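Cukirus Simulation Station - Demo Day Kit

Home > Products > Demo & Training

Shown at the Brakero open day, 13 May 2022. Now available to order.

Complete sofa pick-up demo, ready to run. Simulated arm, living room, household objects, operator software. Load it, pick a task, go. No floor space needed beyond a desk and a screen.

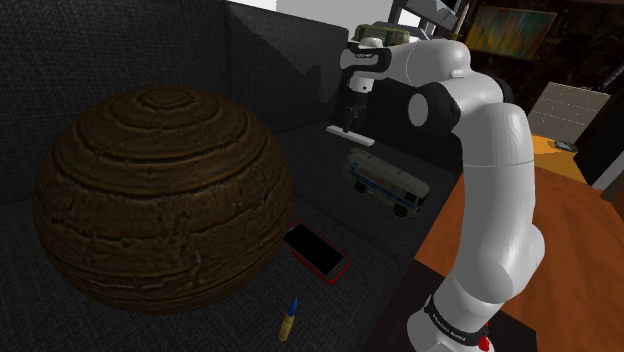

Visitors at the open day got 4 minutes each at the controls. Most wanted a second go. Staff from Triloveo ran the booth and took bookings for on-site visits, still open, see bottom of page.

What you get
- Living room scene, furnished
- Xue task editor, full license
- Object library, 700 items, all resizable
- 2 operator seats
- Printed quick start card

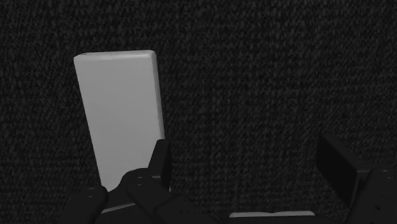
Grip views are the part people ask about. Close-up from the hand, switchable any time during a run. Good for teaching contact - with the pale block you can see one black fingertip up against its side while the finger on the right is still well clear. Students get it faster than from a wide shot. Works on a projector too, tho dim the lights first.

Wide view is for the audience. Keep it on the big screen, leave the hand view on the operators monitor. Switching is one key, F4 by default, can be remapped.

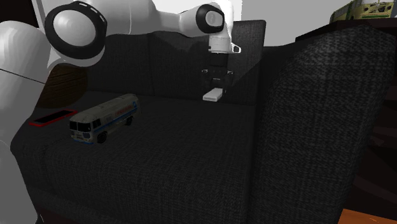
Runs can be saved and replayed at half speed. Up to 3,000 saved runs per licence, after that oldest ones get overwriten - export before a busy day.

Booking a visit
On-site demos include setup and a short operator briefing. Bring your own projector. April dates are gone, ask for the wait list.

Delivery: download link, card by mail
Returns: unopened license keys only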